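로봇 동아리 작업실 살림 팁: 시뮬레이션 속 책상도 정리가 반입니다
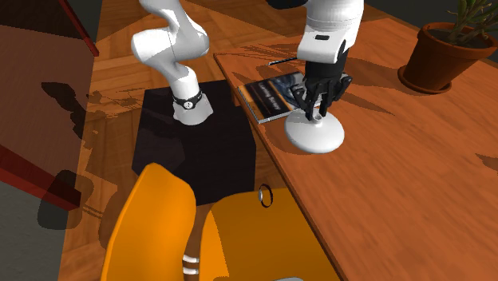

흰 받침의 짧은 기둥을 집은 로봇 팔. 시뮬레이션 화면.

우리 동아리 Ilska가 올해 붙잡고 있는 과제는 '책상 치우기'예요. 가상의 방에서 로봇 팔로 물건을 집어 제자리에 옮기는 건데, 하다 보니 진짜 작업실과 부엌에서도 써먹을 요령이 잔뜩 쌓였습니다! 신입 부원들이 자꾸 물어봐서 한데 모아 둡니다.

넓적한 물건은 기둥부터
원반처럼 납작하고 넓은 받침은 가장자리를 집으려 들면 애를 먹어요. 가운데 솟은 기둥이 있으면 무조건 거기를 노리세요. 손가락을 수직으로 내리고, 기둥을 감싼 다음 천천히 오므립니다. 집에서 케이크 스탠드나 스탠드 조명을 옮길 때도 한 손은 기둥, 한 손은 밑판이면 든든해요.

책은 비스듬히 두지 않기
책이 삐딱하게 놓여 있으면 손목 각도를 새로 잡아야 합니다. Jintana Kaewsai 선배는 연습 초반엔 책등을 책상 모서리와 나란히 맞춰 두라고 해요. 익숙해지면 일부러 흐트러뜨려서 난이도를 올립니다. 이때가 제일 재밌어요.

펜처럼 가는 물건은 맨 나중에
얇은 막대는 잘 굴러가고 그림자에 묻히기도 쉽습니다. 큰 것부터 치우고 자리가 넓어진 다음에 집으세요. 진짜 책상에서는 펜 밑에 마른 행주 한 장 깔아 두면 끝!

화분은 구석으로
테라코타 화분은 팔이 지나는 길에서 멀찍이, 책상 안쪽 구석에 둡니다. 받침 접시까지 한 덩어리로 생각하고 여유를 잡아 주세요. 위로 뻗은 잎이나 줄기도 잊으면 안 돼요. 저는 화분 높이만 재고 풀은 빼먹어서 경로를 통째로 다시 짰습니다.

그림자에 속지 않기
조명이 세면 나뭇결 위에 그림자가 또렷하게 져서 카메라 인식이 헷갈립니다. Matvii Holovko가 조명 방향을 바꿔 가며 장면을 400개 만들었는데, 그걸로 다시 학습시키니 화분 그림자를 물건으로 잡는 일이 확 줄었어요. 다 같이 소리 질렀습니다. 바느질이나 납땜하시는 분들은 스탠드를 쓰는 손 반대쪽에 놓아 보세요.

의자 밀어 넣기
가상 공간이라고 의자를 아무 데나 두면 충돌 검사에서 걸립니다. 실행 전에 의자와 책상 사이 간격을 꼭 확인하세요. 작업실에서도 마찬가지고요, 가방 끈도 좀 치웁시다.

파일 이름은 그날그날
날짜, 물건, 시도 번호 순으로 적습니다. 성공한 것만 남기지 말고 떨어뜨린 것도 저장해 주세요. Araba Adjei가 실패 기록만 모은 폴더를 만들었는데 요즘 제일 자주 여는 폴더예요.

7월 발표회 전까지 컵 쌓기도 넣어 보려고 합니다. 손잡이 달린 컵 잘 집는 방법 아시는 분은 댓글 부탁드려요!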